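Controller drift: which home fixes are worth your time

Every second video about stick drift promises a cure in under a minute. I've tried most of them on three controllers of my own and a bag of dead ones from Noura Aoun, and I'm not convinced by the majority.

Compressed air. Fine for crumbs, not much else. If the sensor track is worn, you can blow at it until the can freezes and your character will still wander left.

Contact cleaner. This one has some merit. Pull the batteries, tilt the stick, one short squirt at the base, work it in circles and leave it overnight. Use proper electrical cleaner. Killian Besnard swears by WD-40 in the blue and yellow tin and has now bought two replacement pads, so make of that what you will.

Recalibrating. Free, so do it first. It hides a small drift for a while – it doesn't repair anything. Widening the dead zone is the same trick with a nicer name, and you'll notice it in any game that wants fine aiming.

Paper shims under the stick. I've read 142 comments saying it works. Mine lasted a weekend.

Drop-in magnetic sticks. The Dristow kit claims a ridiculous number of hours and I have no way of checking that, and neither do they, I suspect. The soldering is real work, with a lot of pins to clear on each module. Practise on a dead board before you go near a good one.

"Pro" thumb grips. Colour choice aside, I can't see what they do for drift.

A few bench habits that cost nothing: keep screws in an egg carton in the order they came out, photograph the ribbon cables before you unplug them, and clear the table completely before opening a shell. Those springs travel. A plain light surface is the best finder of small black screws I know, better than any magnetic mat I've paid for. 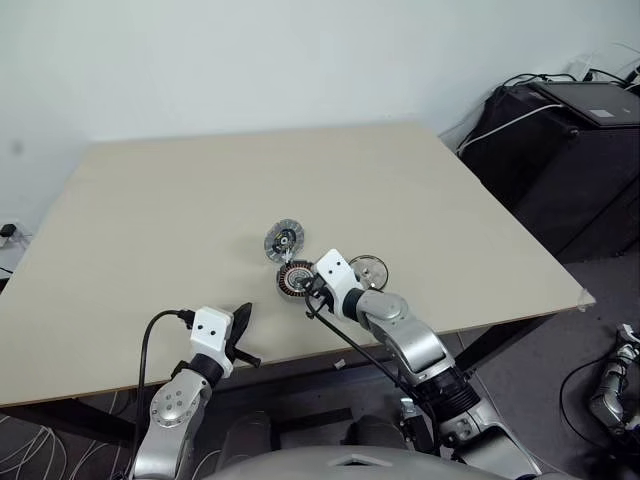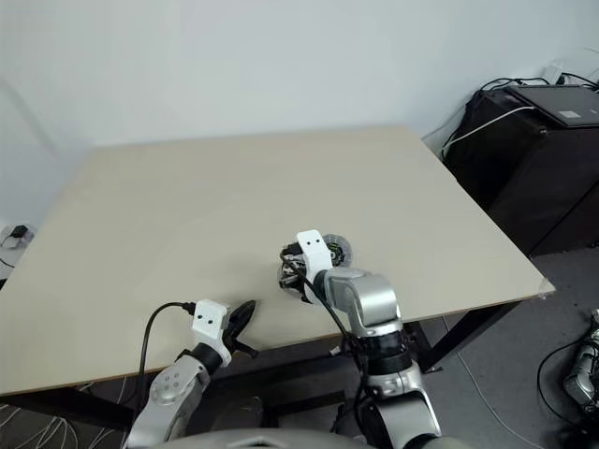
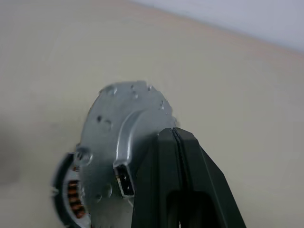
First photo: three round parts on a beige tabletop, one with copper-coloured windings.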